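Sprechnotizen Eldana Gebru, Vortrag »Der Arm, der durch den Tisch wollte«
Stand 4. Juni, bitte nicht als Handout verteilen, ich rede ohnehin anders, als ich schreibe

(Ankommen, Wasser, kurz warten, bis hinten alle sitzen.)

Guten Morgen, schön, dass so viele gekommen sind, und das bei einem Titel, der ja nicht gerade nach Erfolgsgeschichte klingt. Ich möchte Ihnen heute von einem Fehler erzählen, an dem wir bei Pellosow ziemlich lange geknabbert haben. Verletzt wurde niemand, das sage ich lieber gleich, damit Sie mir entspannt zuhören können. Aber meine Kollegin hatte die Hand auf der Tischkante liegen, als es passiert ist, und seitdem erzähle ich diese Geschichte mit etwas mehr Ernst, als sie auf den ersten Blick verdient. Es geht ja bloß um buntes Plastikgeschirr.

(Folie 2, erst mal stehen lassen.)
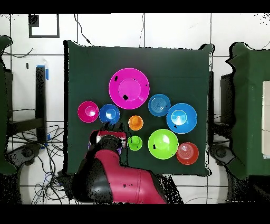
Lesezeit: 5 Minuten (gesprochen eher das Dreifache, ich kenne mich)

Die Aufgabe ist schnell erklärt. Schalen, Teller und Becher stehen auf einem grün bespannten Tisch, der Arm soll ein Teil greifen, das wir ihm nennen, und es woanders wieder abstellen. Warum gerade solches Geschirr? Weil es so schön gemein ist. Es glänzt, es hat dünne Ränder, und der kleine orangefarbene Becher ist so schmal, dass man ihn von oben leicht unterschätzt.

Achten Sie bitte auf die schwarzen Pünktchen an den Rändern und auf den gezackten Saum am Tuch. Das sind Stellen, an denen unser Bild keinen brauchbaren Wert hat. Der eine oder andere Fleck liegt auch mitten auf einer Schale. Daran gewöhnt man sich furchtbar schnell! Wir hatten uns so sehr daran gewöhnt, dass wir gar nicht mehr hingesehen haben, und da fängt die Geschichte eigentlich an.

(Hier fragt meistens jemand nach dem Glanz. Antwort: Ja, der trägt dazu bei, aber die Ränder waren bei uns schlimmer. Nicht länger dabei bleiben!)

Die fehlenden Werte werden bei uns aufgefüllt, bevor Rakena, unser Bahnplaner, die Höhenkarte bekommt. Wenn ein Loch klein ist, nimmt man den Mittelwert der Nachbarn. Ist es groß, nimmt man einen festen Wert, und dieser feste Wert war die Höhe der Tischfläche. So weit ganz vernünftig. Nur hatten wir im November den Tisch ausgetauscht, der neue ist ein gutes Stück höher, und den festen Wert hat beim Umbau keiner von uns angefasst, ich auch nicht. Er stand in einer Datei, von der ich geglaubt hatte, sie werde gar nicht mehr gelesen.

Sie ahnen es schon. Solange die Löcher klein blieben, ging alles gut, monatelang. Dann kam Lauf 437. Ein großes Loch, direkt am Becherrand, und für Rakena lag die Tischfläche an dieser Stelle plötzlich tiefer, als sie war. Der Arm sollte also einen Becher greifen, dessen Fuß nach seiner Rechnung irgendwo im Holz steckte, und er ist ganz ruhig und höflich darauf losgefahren.

(Pause. Handbewegung von oben nach unten, langsam. Nicht auf das Pult hauen wie beim letzten Mal.)

Das Geräusch war gar nicht laut, ein Knacken, dann ein Brummen. Der Becher war platt. Der Tisch hat sich ein Stück verschoben, und zwar in die Richtung, in der meine Kollegin stand. Sie hat den Nothalt gedrückt, und der hat tadellos funktioniert.
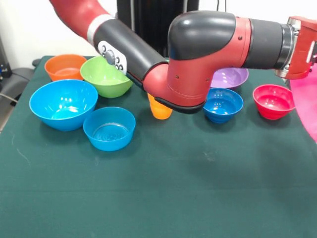 Jetzt könnte man sagen: falscher Wert in einer Datei, Wert korrigiert, Kaffee trinken gehen. Das haben wir am ersten Tag tatsächlich so gemacht, und es ist mir heute ein bisschen peinlich. Denn die viel wichtigere Frage hat erst am nächsten Morgen jemand gestellt: Wieso hat der Arm nicht von selbst angehalten? Wir haben doch eine Kraftüberwachung. Sie heißt Sonetti, sie läuft auf einem eigenen Rechner, und sie soll genau dann eingreifen, wenn der Planer Unsinn erzählt.

Sonetti lief. Sonetti hat auch gemessen, und zwar 108 Newton, und das stand sauber im Protokoll. Die Grenze lag bloß darüber. Wir hatten sie hochgesetzt, weil der Arm nach dem Wechsel des Greifers ständig ohne Grund stehen geblieben war. Der neue Greifer ist schwerer als der alte, und das neue Gewicht war nicht eingetragen. Die Überwachung hielt also das Eigengewicht des Werkzeugs für einen leichten Zusammenstoß, Tag für Tag, und irgendwann waren wir genervt und haben die Schwelle verschoben, statt nach dem Gewicht zu suchen. Ich war dabei. Ich habe gesagt: »Mach mal ein bisschen höher, wir kommen ja sonst nie durch.« Diesen Satz lasse ich bei jedem Vortrag drin, auch wenn er weh tut.

(Falls die Zeit knapp ist: den nächsten Absatz überspringen und bei »Was haben wir geändert« weitermachen.)

Wir haben danach alle alten Protokolle noch einmal durchgesehen, 3696 Greifbewegungen, was eine erstaunlich langweilige und zugleich sehr lehrreiche Arbeit ist. Man findet dort nämlich die kleinen Vorläufer. Zwei Läufe waren darunter, bei denen der Arm das Tuch schon berührt hatte, ganz sacht, und bei denen im Laborbuch nur »Tuch verrutscht, neu gespannt« steht. Ich kenne die Handschrift, es ist meine.

Was haben wir geändert? Der feste Auffüllwert ist weg. Wenn ein Loch zu groß ist, wird an dieser Stelle nicht gegriffen, Schluss, auch wenn der Becher noch so verlockend dasteht. Das kostet uns Läufe, und ja, es ärgert die Leute, die abends noch fertig werden wollen. Die Höhe der Tischfläche wird morgens mit dem Taster gemessen und nicht mehr aus einer Datei gelesen. Das Gewicht des Greifers wird nach jedem Umbau von zwei Personen eingetragen, eine tippt, eine liest vor. Und an der Grenze in Sonetti darf man nur noch drehen, wenn ein Grund danebensteht, den jemand anderes gegengelesen hat. »Bleibt dauernd stehen« gilt nicht als Grund.

Außerdem hängt der Nothalt jetzt über ein Prister-Relais auch an der Schaltmatte vor dem Tisch. Wer auf der Matte steht, bei dem fährt der Arm nicht. Das klingt selbstverständlich, ich weiß, und in einer Fertigung wäre es das auch gewesen. Im Labor denkt man gern, man sei ja nur kurz da und stehe ohnehin daneben und passe auf.

(An dieser Stelle Fragen zulassen, nicht erst am Ende. In der Probe kamen die besten genau hier.)

Zu den offenen Punkten, damit Sie nicht glauben, wir wären fertig: Die Matte löst manchmal aus, wenn jemand einen Stuhl darauf schiebt. Dann bleibt alles stehen, und ich merke schon wieder, wie im Raum geseufzt wird. Dieses Seufzen schreiben wir inzwischen ins Laborbuch, mit Uhrzeit. Das Blatt dazu habe ich mitgebracht und gebe es gleich herum, bitte hinten rechts anfangen und am Schluss wieder zu mir.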